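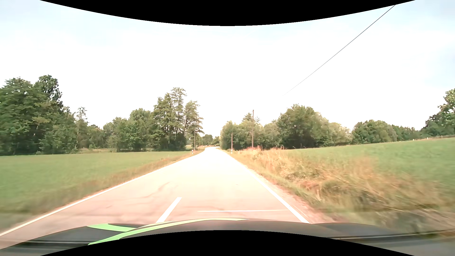 *Front camera view on the Farnside road, both edge lines visible.*

## Setting the front camera after it was removed

I wrote these steps for the test car of the Baseo lane-keeping project. Please do them each time the camera comes off its bracket. You need a 3 mm hex key and the laptop.

1. Park on level ground and set all tires to the pressure on the door label.
2. Put the camera in the bracket and turn the three screws by hand only.
3. Open the live view. Some of the hood must stay at the bottom, because the software uses its edge as a reference.
4. Tilt the camera until the hood matches the saved picture, then tighten the screws a little at a time, in turn.
5. Drive a straight country road with solid edge lines, at 80 km/h or less, for six minutes. A second person watches the laptop.
6. Save the new offset under the name of the road.

Bright sun can make the far part of the road almost white. In this case lower the exposure one step and repeat step 5. Old cracks in the asphalt are sometimes taken for a line, so compare the marks on the screen with the real paint before you save.

Hermenegildo Contreras, October 15, 2020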